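4.3 Recording a two-hand task with the Hekix hand grippers

This section covers the snack-plate task from the Gristutwood set. Complete the calibration in 4.2 before you start. Questions about the task list go to Laurențiu Iordache.

1. Put the patterned cloth on the table. Small folds near the corners are allowed and do not need to be ironed out.

2. Place the plate in the far half of the cloth and heap the packaged items on it. Change the order of the pile after every 6 episodes.

3. Take one gripper in each hand. Check that the cable does not pass over the plate.

4. Press the start key and wait for the tone. Keep both grippers still for 400 ms – the time alignment uses this pause.

5. Pick one item with the left gripper and close the fingers on its two sides. Light packets should be held upright, with the printed face toward you.

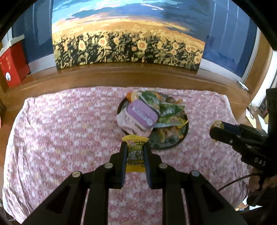

Figure 4-3. Small yellow packet held upright between the fingertips, in front of the plate. The second gripper is at the right.

6. Finish the episode and open both grippers fully before you press stop.

Note: Of the 1,511 episodes recorded for the Darkent study, 992 remained after filtering. The most frequent cause of rejection was a missing pause in step 4. In Sânziana Olteanu's comparison, policies trained on the filtered episodes grasped soft packets more reliably than policies trained on all of them.

Caution: Do not pull the gripper by its cable. Keep your fingers away from the linkage pins while it closes.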